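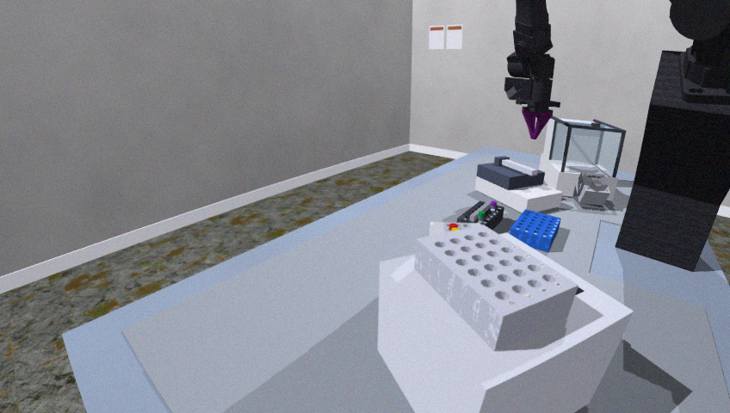 Ella's practice bench at the Skalten open day. Purple fingers, a couple of little tubes, all simulated.

OK so I spent the afternoon at the Skalten open day looking at robots that handle lab tubes, and I have thoughts. Long thread, get a snack.

First thing: most of what I watched happened inside a computer. Skalten has a simulated lab bench they call Ella, and it runs in their own software, Iltlow. You stand in front of a big screen and the robot arm goes about its day on a table that doesn't exist.

I thought I'd be bored by this. I was there for over an hour and missed the free coffee.

Our guide was Rafsan Kumarasinghe, who works on the grasping side and talks very fast when he gets excited (so, the whole time). The demo was in the Kinoshita room, up on the fourth floor, room 443. I went to 434 first and walked in on somebody's lunch.

There were about 25 of us squeezed in there. Couple of teachers, a few students, a retired pharmacist who asked better questions than the rest of us put together, and one very small kid who wanted to know if the robot could do a fist bump. (Rafsan said he'd put in a request.)

The job is tubes with colored caps. Find the right one, get the fingers around it, move it, don't knock over the neighbors. I do this with spice jars and I fail all the time, so I had some sympathy going in.

What got me was how much fuss there is over the last little bit. Swinging the arm across the table? Easy, they barely talked about it. Getting two fingertips lined up with a tiny cap is where all the arguing happens — and they do argue, two of his coworkers started up again right in front of us.

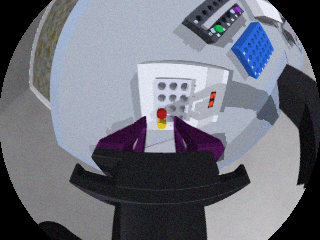
Looking down past the fingertips, with a red cap and a yellow cap just beyond the gap.

I loved this view. You stop thinking about "a robot" and start thinking about where your own fingers would go. Half the room was leaning to the left like people do with bowling balls.

The pharmacist asked why the caps are different colors, and whether the robot cares. Rafsan said it depends on the task they give it. Sometimes the instruction is basically "get the green one" and color is everything, and sometimes it's all about position and color is just along for the ride.

She also asked what happens when it drops something. In Iltlow they hit reset and everything is back where it started. She said she could have used that button for thirty years.

They'd queued up 250 practice runs to go overnight and he showed us the list scrolling by. Each one starts a little different: rack turned a bit, lights moved, things shoved over an inch. His words were "we want it to be bored by surprises," and I'm stealing that for parenting.

The lighting part surprised me! I figured shadows in a fake lab were there to make it pretty. But the real place has shadows, so if the software only ever practices with perfect flat light, it gets thrown when it meets a real lamp. They mess with the light on purpose. 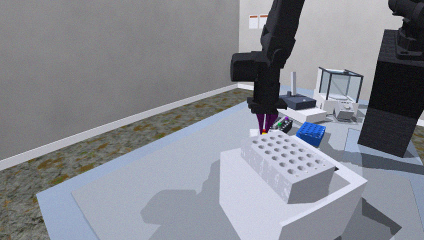

So then came the part where we got to try it ourselves. There was a controller with more buttons than I was ready for, and everyone got 2 turns. The goal was to bring the fingers down over a cap and close them. That's it. That's the whole game.

My first turn, I went straight past the thing and pushed down into the rack. The kid said "oh no" very quietly.

Second turn I went slower and closed on nothing. I was SURE I had it. Rafsan switched to a different angle and I was off by what looked like half a cap. He was very kind about it and said depth gets everybody, and the view you like best is usually the one fooling you.

The student after me got it first try and did not even celebrate. Ice cold. Hire this person.

I asked if the software would do better than us and he gave me a real answer, which I appreciated. Some days yes, some days it does something so odd they save the replay and watch it over lunch. He wouldn't give me a percentage. He said the ones they'd publish would depend on which task you picked, and he'd rather I came back and watched.
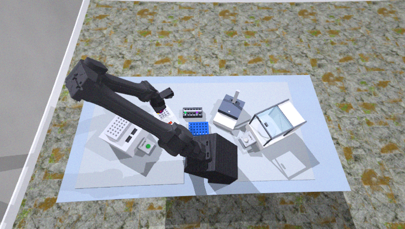 Also asked the obvious one: is this going to take lab people's jobs? He said the techs they talk to mostly complain about sore thumbs and doing the same tube move all day long, and that's the bit they're aiming at. The pharmacist said "well, you would say that" and then they had a pretty good back and forth. I don't know who won. I'd have listened to another hour of it.

Small things I liked: the sticker sheet at the door (tiny tubes with faces). The whiteboard with "PLEASE STOP MOVING THE BLUE RACK" on it and then, in different handwriting, "no." The fact that they let us see runs that went wrong.

Small things I didn't: the room was way too warm, and the sound system made every question sound like it was being asked from a bathtub. And please put an arrow by the elevator, Skalten, I'm begging you.

Somebody's already asked me if it's OK for kids. I'd say eight and up for the talk, any age for the controller if you can wait in line. The line was around 15 minutes when I got there and much shorter by four o'clock.

They said they're doing another one in February, same room. I'm going back for the cap. I know where my half-a-cap went wrong and I've been practicing on the paprika.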